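Ulutura Patient Safety Network
May 29, 2019

1/ The Network has today written to the regional health service asking it to accept, in full and without further legal correspondence, the recommendations made after the external review of discharge practice at the Mota inpatient mental health unit. A summary of our position follows in this thread. 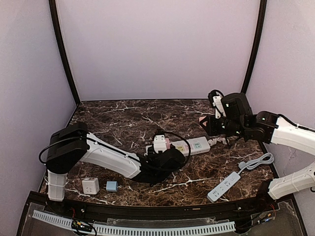 Simão Pacheco: Will the families get to see the letter before the service replies to it? Last time we read the response in the newspaper.

14 replies · 37 shares

2/ In answer to Mr Pacheco: yes. Copies were sent to all families who took part in the review and who had given us a postal or email address. Any family that has not received one should contact our office and a copy will be supplied the same day.

3/ By way of background, the review was commissioned in December after repeated concerns that patients were leaving the unit without a written follow-up plan, and in several cases without the knowledge of the relatives they were returning to live with.

4/ The reviewers read 90 discharge files. They also received submissions from former patients, relatives, general practitioners and nursing staff. We thank everyone who contributed. For many, doing so meant revisiting a very painful period.

5/ The report made six recommendations. The service has accepted four. It has sought legal advice on the remaining two, which concern notification of next of kin and the release of internal incident reports to families.

2 replies · 21 shares

6/ On notification, the service argues that patient confidentiality prevents it from adopting a general rule. The reviewers considered this argument at length. Their recommendation applies only where the patient has consented, or where a serious risk to life has been recorded by the treating clinician.

7/ The Network's view is that the wording already strikes a careful balance. We see no need for a second round of advice on a question the reviewers have dealt with over an entire chapter.

8/ On incident reports, families currently wait up to 700 days for a document which, when it does arrive, may be so heavily redacted as to be of little use. The reviewers proposed a limit of 100 days, with written reasons for each redaction.

9/ The service has described that limit as unworkable at present staffing levels. If so, it should publish the staffing levels it believes would be required, together with the cost. Neither figure appears in its response.

5 replies · 18 shares

10/ We have been asked whether the Network is calling for resignations. It is not. Our letter names no individual employee, and we ask supporters to refrain from doing so in replies to this thread. Posts that identify ward staff will be hidden.

11/ We have also been asked about the Studo records system, introduced at the unit part-way through the period under review. The reviewers found that discharge plans were being entered inconsistently both before and after the changeover. The Network makes no finding of its own on the software.

12/ Our letter makes three requests: that the service withdraw its instruction to lawyers on the two disputed recommendations; that it publish a timetable for all of them; and that it meet the families in person, at a venue other than the hospital.

13/ The last of these matters a good deal to the people we represent. Several have told us they are not able to enter the building again – they should not be required to do so in order to be heard.

14/ The Network's support line, Zora, remains open to relatives and former patients on weekday evenings. It is not a crisis service. Anyone in immediate danger, or concerned for someone who is, should call emergency services.

15/ The service has acknowledged receipt of our letter. Its reply will be posted to this account in full, after families have received their copies.

9 replies · 44 shares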